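Visit to the Meireles veneer and panel works
29 June 2020

We got to the Meireles works shortly after the morning shift had started. Vanderleia Fontes met us at the gate and handed out ear plugs and shoe covers. The group was kept small, and the tour went through the buildings in the order the wood does.

The log yard is behind the main hall. Oak and ash are stacked under sprinklers, and each log has a paint mark on the end for the buyer. From there they go to the steaming pits. A thick oak log can stay in for 4 days, so most of the pits were closed and there was little to see except the lids.

The slicing hall is the loud part. The leaves come off the knife and are kept in order so that neighboring sheets can be matched later. Fontes said the knife is changed twice a shift, more often with ash. The dryer next door is 100 feet long and takes up nearly the whole wall.

Upstairs is the finish room, where the company works out its stains. Gray has been the main seller for two years, mostly for shop counters and office doors. The newest line is called Osemau and comes in several tones.

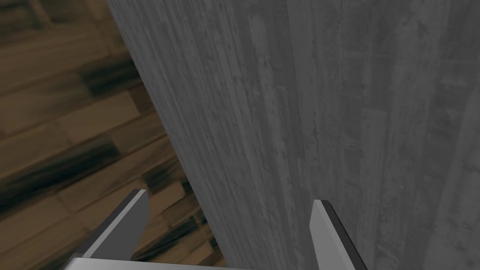
A gray wood-grain surface at close range, with streaks from silvery to charcoal.

Serpil Kılıçarslan runs the finish room and keeps a card for every recipe, 200 of them so far, in a steel drawer by the window. She passed a few around. The older ones are in pencil and list the number of coats and the drying time – nothing on price, which is handled in the office.

Lunch was soup and bread in the canteen. In the afternoon we saw the press line and the warehouse, where pallets for Ruvberg and Akton were waiting by the loading doors. The press was down for cleaning, so we walked past it quickly.

Parking is on the street side only. The next open tour is in December, and names can be left at the front desk.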